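Le gobelet

Borislav Softić avait gardé la clé du bureau de Litley dans la poche de son manteau. Il la retrouva le 11 novembre 2019, en cherchant de la monnaie pour le parking de Brondgate, et il la posa sur le tableau de bord. La société Isitz avait déménagé depuis peu. Elle payait désormais 800 euros par mois pour deux pièces au premier étage, avec un radiateur qui cognait et une fenêtre sur les quais de livraison.

Emilian Ursu était déjà là. Il avait ouvert les cartons marqués « fournitures » et il triait. Dans le premier, il y avait les agrafeuses, les enveloppes et une boîte de trombones qui s'était renversée pendant le transport. Dans le deuxième, des stylos, en vrac, mêlés à des élastiques secs.

— Tu les mets où, tous ces stylos ?
— Je les essaie d'abord, dit Emilian.

Il les essayait au dos d'un vieux bon de commande Jaber. Il traçait une boucle, puis une autre, et si l'encre ne venait pas, il jetait le stylo dans un sac. Borislav s'assit en face de lui et prit une poignée dans le carton. Ils travaillèrent ainsi jusqu'à dix heures sans beaucoup parler. Le client de Jaber devait appeler pour la livraison des 3000 étiquettes, et le téléphone ne sonnait pas.

À Litley, les stylos avaient toujours été dans un gobelet blanc. Personne ne l'avait choisi. Madame la comptable l'avait posé là un soir, et le lendemain quelqu'un y avait glissé un stylo. Elle avait pris sa retraite, le gobelet était resté. Quand il se fendait, on en prenait un autre, blanc aussi, et on continuait de dire « le gobelet », comme si c'était le même.
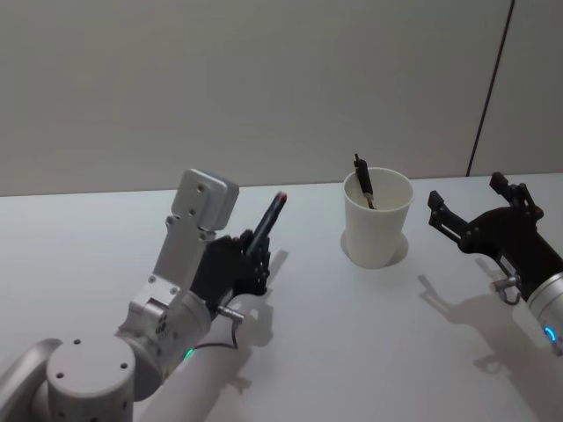
Le gobelet blanc, un stylo dedans, bout noir en l'air.

Emilian voulait acheter un vrai pot. Il en avait vu un en ville, en métal, avec des compartiments.

— Un gobelet, ça se renverse, dit-il. Tu mets les stylos d'un seul côté et il tombe.
— Il n'est jamais tombé.
— Il est tombé en novembre de l'an dernier. Sur la facture 243. C'est moi qui ai ramassé.

Borislav ne s'en souvenait pas. Il se souvenait de la facture, qu'il avait fallu refaire, mais il avait toujours cru que c'était à cause du café. Il reboucha un feutre noir et le mit de côté, avec ceux qui écrivaient encore. Puis il se leva pour fermer la fenêtre. En bas, un chauffeur essayait de reculer un camion entre deux bennes.
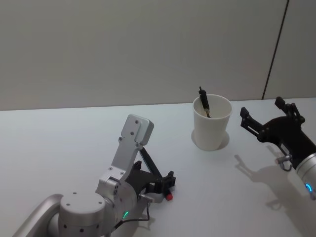 Le bureau de Brondgate ne ressemblait pas à celui de Litley. Là-bas, les murs étaient couverts d'affiches, de calendriers, de plannings recollés au ruban adhésif, et l'on ne voyait plus la peinture. Ici, ils étaient gris pâle et Borislav ne savait pas encore ce qu'il y accrocherait. Il regarda le joint sombre qui descendait entre deux panneaux, sur la droite, jusqu'à la table. Il n'était pas tout à fait droit, ou c'était la table. Le gobelet se trouvait vers le fond, près du bord, et il se dit qu'il suffirait d'un coude pour l'envoyer par terre.

— Combien, ton pot en métal ?
— Cher.
— Combien ?
— Je n'ai pas regardé, dit Emilian.

Il noua le sac des stylos morts et le porta dans le couloir. Le téléphone sonna pendant qu'il était sorti. C'était le client de Jaber, qui avait reçu les étiquettes la veille et qui en voulait encore environ 200, du petit format. Borislav chercha de quoi noter. Il prit le feutre noir, le déboucha avec les dents et écrivit sur le bon de commande, entre les boucles d'Emilian.

Quand il raccrocha, Emilian était revenu et ouvrait le troisième carton.

— C'était qui ?
— Jaber. Il reste du petit format ?
— À Litley, je crois. Dans le placard du fond.

Borislav mit son manteau et descendit chercher la clé dans la voiture.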